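Ellell Residence Opens Clothing Care Course to All Tenants

10 Mar 2022

CILTDEN — Tenants of the Ellell residence will be able to attend a free course in folding, sorting and storing clothes beginning next month, the residence office has announced. The course, titled Order in the Bedroom, was previously offered only to newly arrived tenants during their first weeks in the building. It will now be open to any adult who holds a lease at the residence, regardless of length of stay.

The decision follows a review of household services carried out over the winter by Josefien Mulder, head of tenant services. Her report found that storage was the subject tenants raised most often in conversations with the office, ahead of noise, parking and the shared laundry. Most apartments in the older wing were built with a single narrow closet, and the residence does not permit additional wardrobes to be fixed to the walls.

"We cannot make the closets larger," Mulder said. "We can help people use the space they have, and that begins with how a garment is folded before it is put away."

The course is taught in furnished bedrooms of the residence, with the bed serving as the work surface. Tenants are asked to make the bed first and smooth the cover, then to set out one garment at a time. Finished items are stacked at one side so that the middle of the bed stays available for the next piece.
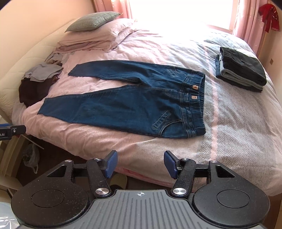

Instruction is led by Jolanta Tokarz, who joined Ellell after many years in hotel housekeeping and who wrote the course notes. The method she teaches is deliberately plain. Each garment is laid flat, smoothed by hand from the waist or collar outward, and folded to a width that matches the shelf or drawer where it will be kept. Tenants are encouraged to measure that shelf before the first session and to bring the measurement with them.

Pants receive a session of their own. According to the course notes, jeans and other heavy fabrics take up more drawer space than any other everyday garment, and they are also the items most often put away unevenly. Participants learn to straighten the waistband, bring one leg over the other, and fold from the hem toward the waist. Elastic waistbands, which tend to gather and spring back, are smoothed last and placed on the inside of the fold where possible.

"People are often in a hurry with denim," Tokarz said. "If the seams are lined up at the start, the rest of the fold takes very little time. If they are not, the stack will lean, and it will have to be done again by the end of the week."

The notes advise against tight rolling for clothes that are worn regularly. Rolling remains part of the luggage session, which is scheduled near the end of the course and is intended for tenants preparing for travel or for a move to another apartment. 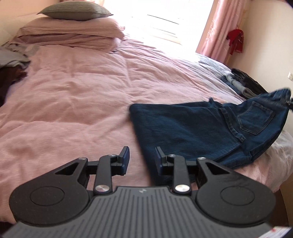
Dark blue jeans on a pink duvet, with a rear patch pocket facing up.

The expanded course will consist of six sessions. Two are devoted to everyday clothing, one to bedding and towels, one to children's garments, one to seasonal storage and one to luggage. Tenants may register for the full course or for single sessions, although those who plan to attend the seasonal storage session are asked to complete at least one of the clothing sessions beforehand.

Groups will be kept small. Wumpini Adjei, who coordinates the schedule, said each group will be limited to the number of people who can work comfortably in one bedroom. Additional groups will be opened if demand requires it. Sessions will be held in the morning and in the early evening, and the evening groups are expected to fill first.

Tenants who completed the earlier version of the course have reported mixed but largely favorable results. Xuân Cao, who moved into the older wing last year, said she had attended mainly to meet her neighbors and had not expected to change her habits. She now keeps sweaters and pants in separate stacks and has given up the storage bin she once kept beside the door. She described the bedding session as less useful. "I still cannot fold a fitted sheet to my own satisfaction," she said, "but it does go in the drawer."

Other participants asked for more time on small items such as socks and scarves, which the original course covered only briefly. Tokarz has added that material to the second clothing session. A short section on caring for plush comforters and textured cushions has also been included at the request of tenants, many of whom keep their beds fully made during the day and wished to know how such covers should be shaken out, aired and stored between seasons.

Guidance on pillows is given in the same section. Participants are advised to stack pillows at the head of the bed while they work, to keep the covers free of folded clothing overnight, and to return finished stacks to the closet before beginning another load. 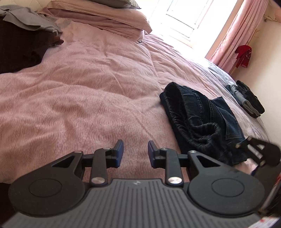
Registration and Materials

Registration opens at the residence office and will remain open until all places are taken. No fee is charged. Tenants should bring a small selection of their own clean clothing, including at least one pair of pants and one garment they find difficult to store. Items should be fully dry.

Printed course notes run to 22 pages and are available in advance at the front desk. The notes were edited by Liên Thái, who also prepared the measuring chart on the back cover. A large-print version may be requested. Tenants who are unable to attend may take a copy of the notes at any time, whether or not they are registered.

Shelf dividers and drawer liners will be available for loan through Sornton, the household supply shop on the ground floor of the building. Borrowed items must be returned within one month of the final session. The residence has stated that it does not require or recommend the purchase of any storage product, and that none will be sold during the sessions.

Access and Attendance

All sessions will take place on the first floor of the older wing, which can be reached by elevator from the main entrance. Participants who find it difficult to stand for long periods may work seated, and a table can be provided in place of the bed. Requests of this kind should be made at registration so that the room can be prepared — the office asks for several days' notice.

Children may accompany a parent to the session on children's garments. For the other sessions, parents are asked to make their own arrangements, as space in the bedrooms is limited.

Anyone who has registered and can no longer attend should inform the office as early as possible. Unclaimed places will be offered to tenants on the waiting list in the order in which they applied.

The course is scheduled to conclude in July. Mulder said a decision on whether to repeat it in the fall will be made after attendance figures and written comments have been reviewed. A separate proposal to hold sessions at Triệu, the neighboring residence under the same management, remains under discussion, and no date has been set.

Questions about the schedule may be directed to Wumpini Adjei at the residence office, room 253, during regular hours.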